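4.3 Slip of tapered objects in the closed gripper

The counter tasks in the Tovedance suite were designed so that most errors would be easy to see in the final state. An object is in the dish or it is beside it. During the second evaluation round, however, the success rate for thin objects fell well below what the grasp planner had predicted, and the final states gave little help in finding the cause. In many of the failed episodes the gripper had closed, the controller had reported a stable grasp, and the arm had completed its full path with no error flag raised. The object was nevertheless not where the plan said it should be. This section reports what we found when these episodes were replayed step by step.

The fault is easiest to study with a long object held near one end. The stick used in our tests has a knobby joint a short distance above a tapered tip. The planner prefers the tapered section, which fits between the fingers with the most clearance on both sides and therefore receives the highest score. It is also the worst place to hold the stick. The two inner finger surfaces meet a shape that narrows toward its end, and the weight of the long upper section acts far from the point of contact.
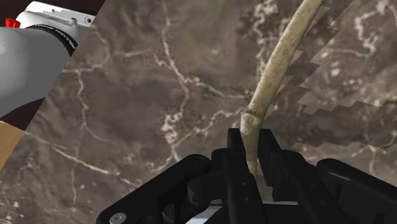
Flevport Institute of Technology
Department of Mechanical Engineering, Manipulation Safety Group

The replayed episodes were drawn from a set of 1265 simulated runs, all carried out with a fixed-base arm and a parallel two-finger gripper at a kitchen counter. Each run begins with the arm in a neutral pose. The planner receives the shape of the target object and proposes a ranked list of grasps, the arm moves to the first grasp that can be reached, and the gripper closes until the measured finger gap stops changing. At that point the controller sets its "grasp held" flag. The flag is not cleared until the gripper is told to open.

This last detail is the center of the problem. The flag records that closing has ended. It was later read by other parts of the software as a statement that the object was still held, and held in the same pose. For blocks, cups and other objects with near-parallel sides the two meanings seldom differ, and the error went unnoticed through the whole of the first round. For tapered objects they differ often.

We found that the slip takes place in one of two ways. In the first, the object turns about the line between the two contact points. The finger gap hardly changes, and no sensor in the standard setup reports the motion. The arm then carries the object at an angle the planner does not know about, and a collision with the counter or with another object may follow. In the second, the object slides along its own length toward the thin end. The fingers follow it inward, since the controller holds a constant closing force, and the gap becomes smaller over several steps. This second kind can be seen in the recorded gap values, but the software did not check them after the flag had been set.

Turning was the more common of the two in the replayed episodes. It was also the more serious in its effects. A stick that has slid out of the gripper lies on the counter and the run ends as an ordinary failure. A stick that has turned remains in the gripper, and the arm goes on moving with a long object sweeping through space that the path planner considers free. On a physical arm of this type, with a person standing at the counter, the same behavior would be a hazard, and we have treated it as a safety matter from the time it was identified.

4.4 Effect on the utensil task

The utensil task shows how the same fault appears with a shorter object and a more crowded counter. The arm must take hold of a thin curved utensil beside an octagonal dish and move it to a given place. Space on the near side of the dish is limited, and the fingers have to come down close to the rim.

Three conditions make the task sensitive to slip. First, the utensil is curved, so that the inner finger surfaces touch it over a short length only. Second, any turn of the utensil about the contact line brings one of its ends up or down, and a low end may then strike the rim or the countertop. Third, the planner computes its clearance from the pose at the time of closing. A grasp that passes the clearance check can stop being safe after a small turn, and the check is not repeated. 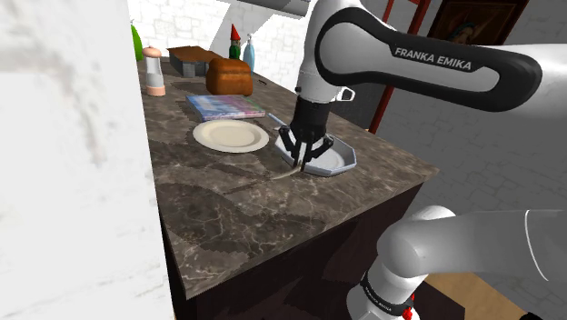 Figure 4. Utensil task: gripper closed on a thin curved utensil at the rim of the octagonal dish (simulation).

An early version of our error log placed all failures in this task under "contact with dish," and the first repair was therefore aimed at the approach path. Ronja Engström raised the height of the pre-grasp pose and reduced the final approach speed. Contact between the open fingers and the rim became less frequent, as intended, but the overall success rate hardly moved. When the log entries were split by time, it became clear that the remaining contacts took place after the gripper had closed, and that the utensil, not the finger, was the part touching the dish. The log had stored only the names of the two groups in contact, and a held object was counted as part of the gripper group.

We regard this as a fault in its own right. The grouping was introduced to keep the log small and had been in place since the first version of the suite. It hid the difference between a poor approach and a poor grasp, and it led us to spend most of September on a repair that dealt with the smaller part of the problem. Logs written under the old grouping cannot be corrected afterward, as the identity of the touching part was never stored.

4.5 Changes to the controller

Four changes were made to the software after the replay study.

The "grasp held" flag was replaced by two separate values. One states that the closing motion has ended. The other states that the object is believed to be in the gripper, and it is computed again at every control step for as long as the object is being carried.

The finger gap is now watched throughout the carrying phase. If it shrinks beyond a set limit, the arm stops and the run is marked as a slip. The limit is scaled to the width of the object at the planned contact point, so that a thin utensil and a wide block are not judged by the same value.

For turning, the gap gives no useful signal, and a different check was needed. Theresia Gruber added a comparison between the expected and the observed pose of the object, using the same camera input that the planner receives at the start of the run. The true object pose is available in simulation, but we chose not to use it for this purpose. A check that depends on it could not be moved to a physical arm. The camera-based check is slower, and it fails when the gripper covers most of the object. In that case the controller reports the pose as unknown and reduces the arm speed.

Finally, the grasp score was given a penalty for contact surfaces that are not parallel. For the stick, this moves the preferred grasp away from the tapered tip and to a point above the joint. The penalty makes some objects harder to reach, and in a few layouts no grasp remains that satisfies both the clearance limit and the new score. Such layouts are now refused before the arm moves. We consider a refusal to be the correct result, although it lowers the success rate as that rate is normally reported.

4.6 Remaining problems

The changes were tested on a new set of 1000 runs with the same objects and new starting layouts. Undetected slip became less common for both kinds of motion, but it was not removed. Nearly all of the remaining cases involve turning during the first moments of lifting, before the pose comparison has produced its first result. The arm is already in motion at that point. A short pause after closing would give the comparison time to finish, but it would not help in cases where the turn starts only when the object leaves the counter.

A second problem concerns friction. The simulator uses one friction value for each pair of surfaces and keeps it fixed through a run. Slip in our results therefore depends strongly on a number that was chosen once, by hand, when the objects were first entered into the suite. We repeated a part of the study with lower and higher values. The order in which objects failed stayed the same, with tapered objects failing first, but the point at which slip began moved considerably. For this reason we do not offer the rates measured here as estimates for any physical gripper. They are suitable for comparing one version of the controller with another under equal conditions.

A third problem is the recovery behavior. When a slip is detected, the arm stops and holds its position with the fingers closed. This is a cautious choice for a block. For a long object held by one end it may leave the object in a position from which it continues to turn under its own weight. Opening the gripper would end the motion but would drop the object, possibly onto the dish. A slow lowering motion toward the counter has been written and is present in the current release, where it is switched off by default until its own collision check is complete.

Users who have trained or evaluated a policy on the earlier release should note that episodes marked as successful may contain slip of the first kind, if the object happened to turn without touching anything and was still released inside the target area. We recommend that such episodes be replayed with the pose comparison enabled before their results are compared with those of the current version. The replay tool accepts the old episode files without conversion, but contact entries from those files will continue to show a held object under the gripper group.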